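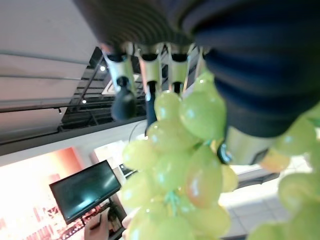
Figure 2. Green grapes held by a three-fingered robotic hand.

4. Food stops and the pace of the travel day

4.1 Material

In this section we consider how parents who travel with young children organize the eating during a day of transfer, that is, a day in which the family sleeps in a different place than the night before. The material is the same as in Section 3. It consists of 121 travel diaries which were kept by families on the route between Brinach and Datdale, and of some 800 posts taken from 11 family travel blogs. The diaries were written by the parents in the evening. The posts were written mostly after the return home, and we treat them as a different kind of source, because a post is made for readers and a diary is not.

We coded as a "food stop" each interruption of the journey in which at least one child ate something and the family did not move. Eating on board the train or in the car was coded separately as "food in motion". This distinction is not always easy to apply. On the Tistovel ferry, for example, the family is moving but can sit at a table, and many parents describe this crossing as the real lunch break of the day. After some discussion we have coded the ferry as a food stop. A reader who prefers the other solution should keep in mind that the early part of the route will then look much less interrupted.

4.2 Planned and unplanned stops

Almost all the diaries mention at least one food stop that was decided before the departure. The planned stops are usually tied to a place: the harbor at Brinach, the ferry, or the rest area below the Datdale pass. The unplanned stops are tied to a condition of the child, and the parents use for this a rather small vocabulary. The child is "done", "melting" or "not going to make it". In the blog posts the same words occur, but there they come with an explanation and often with a recommendation to the reader about what should be carried in the bag.

A difference appears in the description of what was eaten. The blogs name the food with care and give preference to what can be bought locally. Fruit, bread and cheese are the most frequent. The diaries are less precise, and in many entries we find only "snacks". Where the diaries become more exact, it is generally because something went wrong, such as a yogurt opened inside a backpack or a shop that was closed over midday. We therefore do not use the diaries as a record of diet. They are a record of what the parents found worth writing down at the end of a long day.

Families with one child under school age made their unplanned stops mainly in the morning. Families with children of different ages made them later, and more often reported that the stop did not suit all of the children. One parent wrote that the younger one was hungry always at the moment when the older one had finally fallen asleep. Similar remarks are found in other diaries of this group.

4.3 The arrival meal

The last meal of the transfer day deserves a separate comment. In the interviews before the trip, parents spoke of this meal as a reward and expected to have it in a restaurant. In the diaries the restaurant is often replaced by something simple in the room. The guests of the Chacko guesthouse in Datdale had the use of a shared kitchen until late evening, and their entries for the first night are noticeably calmer in tone than those of families who had to walk back down to the village for dinner. We cannot say that the kitchen is the cause. The guesthouse is also the nearest one to the bus stop, and the families who chose it may have been more experienced in this kind of travel.

The blogs present the arrival meal differently. It is commonly the opening picture of the post and it stands for the destination as a whole, so that the transfer itself is told in one or two sentences or is left out. For a parent who reads such a post in order to plan a trip, the most difficult hours are then missing. We return to this point in Section 5, where we compare the advice given by the blogs on travel times with the times noted in the diaries.

4.4 Limits of the coding

The coding was done on the written text only, and the photographs attached to the diaries were not included. Entries from the return journey were also excluded, as many families stopped writing before it. The coding scheme in its version of April 2026 is available from the authors on request.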